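4.2 Comparing fingertips on wrapped snacks

We now come to the part of the study we most enjoyed, which was finding out how much the fingertips matter once the objects stop being rigid. The blocks and tubes of Section 4.1 told us that the Brandstead and Lennox hand-held grippers close in much the same way. Both are two-fingered, both are worked by the operator's hand, and both carry a camera that looks out past the fingers. On blocks we could hardly tell the recordings apart. Wrapped confectionery is a different matter, and a lovely test material: cheap, easy to replace, slippery on the outside and awkward at the ends, where the film is crimped and there is nothing firm to hold.

The task was to pick up packets spread over a carpeted floor and put them away one at a time. We chose carpet on purpose. On a hard table a fingertip can slide under the edge of a bar, whereas the pile gives a little and lets the operator press down without jarring the linkage. Long bars were approached with the fingers open on either side and the wrist turned until the bar lay between the pads (Figure 5). Operators were free to choose their own order and their own speed, and a second person could move bags and boxes in the working area while recording went on. We wanted that clutter. A controller trained only on tidy floors had done poorly in our earlier trials, and we were keen to see whether busier views would help.

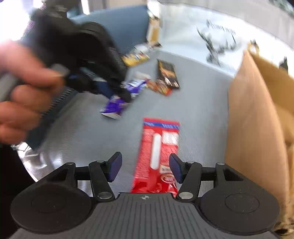

Figure 5. View from the gripper camera during the snack task, with the fingers open over a red wrapped bar and further packets on the carpet beyond.

Each fingertip set was used for 900 grasps, and we kept the camera settings fixed throughout. Lewis Tosh marked every grasp by hand as held, slipped or missed, going back to the video wherever the operator's own note was unclear. A grasp counted as held only if the packet stayed between the pads until it was let go over the target.

The rubber pads were a pleasure to work with. They took hold of the middle of a bar with very little squeeze, and crushed wrappers were rare enough that we stopped keeping spares to hand. The harder Vakness pads did better in one case that we had not expected, when a small packet lay flat and had to be pinched by its crimped end. There the softer rubber tended to fold over the film and lose it. We tried trimming the rubber to a narrower tip, which brought back most of the lost grasps but wore down quickly, and we would like to look at this again with a stiffer backing.

Replaying the recordings on the Bamaletti arm kept the same ordering of the pads, though the arm was less forgiving of a crooked approach than any of our operators.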